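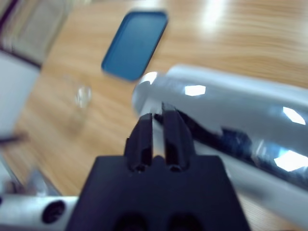 Sevholm hospitality station: progress report, second period
Prepared for the Allberg Workplace Fund by the Leiva site operations team

Where we are

The two-arm station has been at Leiva for six months. It can pick up a cup and put it down, and it can take a capsule from the holder on a fair share of its tries. It can't yet be left to make a coffee for a visitor with no one standing by, and the original plan had it doing that by now. We'd sooner put this in the first paragraph than have you find it in the tables.

The log holds 1,086 attempts at the full sequence, from reaching for a capsule to handing over a cup. Of these, 140 finished without a person stepping in. Nurnero, who supplied the control software, prefer to quote success step by step, and on that measure the figures look a good deal better. A visitor at the front counter doesn't drink a step, so we've kept to whole cups.

Most of the failures fall at two points. The first is the capsule, which has to come off the holder cleanly and go into the slot the right way round. The second is the clear cup. Transparent things are hard for the cameras, and shiny ones aren't much better when the overhead lights bounce off them. We asked for opaque cups in the first period and were told the model would learn the clear ones. It has improved, but slowly, and we still have the question open with Nurnero.

What the staff do now

The application said the station would "release front-of-house time". We have looked for that time and haven't found it. Before the project, making coffee for meetings was spread across whoever was on reception and took a few minutes here and there. Those minutes are still being spent, because the ordinary machine in the kitchen still does nearly all the real orders. On top of them we now have the station's own work: setting the cup and the tray back where they belong, refilling the capsule holder, topping up the water, restarting a run, writing down what went wrong.

Chaiwat Phromma has taken on most of this. He was hired for reception and room bookings, and by his own timesheets he now spends the better part of his mornings at the station. He's good at it. He can tell early in a reach whether the grip is going to fail, and his notes have been more use to us than the automatic error codes. But his job description hasn't changed, and neither has his pay. He raised this with us in December and we think he's right. If the work is technical, it should be graded as technical.

Other staff have been patient. The complaints we do get are small and practical: the station takes up a table people used to eat lunch at, the arms are noisy when they home at 8 a.m., and visitors ask questions that reception can't answer. Two people asked whether their hours would be cut if it worked. We told them no, on the strength of the grant agreement, which protects hours only until the funding ends. We'd like something firmer to tell them.

Changes to the layout

We stopped moving things about. Through the first period the layout was shifted every few days to give the software variety, and it made the daily results impossible to compare. The coffee machine now stays at the far side of the table, with the tray on one side of it and the capsule holder on the other, and the middle of the table is kept clear for the arms to work in. Results picked up after that. How much of the gain comes from the software and how much from our tidying, we can't say, and we'd be wary of any chart that claims to.
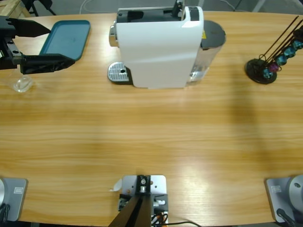
Spending

Hardware and licences are on budget. Staff time isn't. We allowed for 200 hours over the period and passed that well before the end, mostly on resets and on waiting for remote support. The extra has come out of the reception budget, which was never meant to carry it. A corrected sheet is attached, with the station hours split out under their own heading.

What we'd ask for next

We aren't asking for the project to be stopped. The arms do handle the tray reliably, and there may be a decent case for using them to clear and stack, a job staff dislike more than making coffee. We'd like leave to test that in the coming period in place of the visitor trial.

We'd also ask for the following:

Regrading of the operator role, backdated to December.

A written commitment on reception hours beyond the life of the grant.

Whole-cup results reported in any public material, alongside whatever else Nurnero wish to publish.

A decision on opaque cups. We can buy them locally, and the cost would come out of petty cash.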